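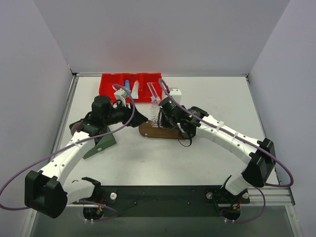 ok so I finally did the thing and tried baking rye bread from scratch, after my neighbor Jarmo Kettunen left a jar of starter on my porch back in April with a sticky note that just said "feed it"

that was the whole note. feed it WHAT, Jarmo

(flour and water. it's flour and water. I texted him)

first loaf was a brick. I mean I could've propped the garage door with it. I'd skipped the overnight soak for the cracked rye, the recipe says soak it and I figured eh, it's going in the oven anyway

second loaf I soaked it, let the dough sit till 6 in the morning, and oh my gosh. sour, dense in the good way, a little sweet from the molasses. ate two slices standing at the sink with way too much butter

for people asking, I use 200 grams of starter and bake it in a lidded pan. dark rye from Buzatu, that little grocery across from the tire place. they keep it on the bottom shelf by the lentils – you kinda have to crouch

Thomas Sanna wants to know if you can use the regular rye from the supermarket. sure! mine came out paler and a bit gummy, but it toasted up great

do NOT cut it warm. I know. I know!! wait till the next day, the middle needs time to set up or it smears all over your knife

also pull it by temperature if you have a thermometer. I took mine out when the middle hit 205 the first time and liked it better at 2 degrees over that

starter has a name now, it's Vurkis. my kid picked it and won't explain

next up is caraway, which half my family hates – so more for me. Jarmo says put orange peel in too and I'm thinking about it. anybody tried that? fresh or dried?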